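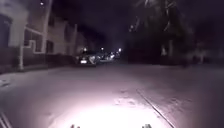
Kumaresan Kamath replied:
Lock the exposure before comparing anything. On auto, the headlamp patch sets the level and the kerbs go dark, whichever camera you fit.

cirkura_11 wrote:
Disagree. With fixed exposure ours lost the street lamps completely. Auto with the metering window moved up did better.

Minttu Hirvonen wrote:
Second position, same street, same lamp. The patch is nearly white in the middle and the parked vehicle on the left is smeared.
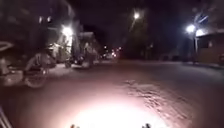 Re: Shutter limit

Kumaresan Kamath replied:
Cap it at 10 ms and let gain rise. Grain is easier to filter than blur.

cirkura_11 wrote:
Not on the Stavby controller. Dim the lamp first.

11 replies · 87 shares
Contact | © Prodcombe Forum | Back to top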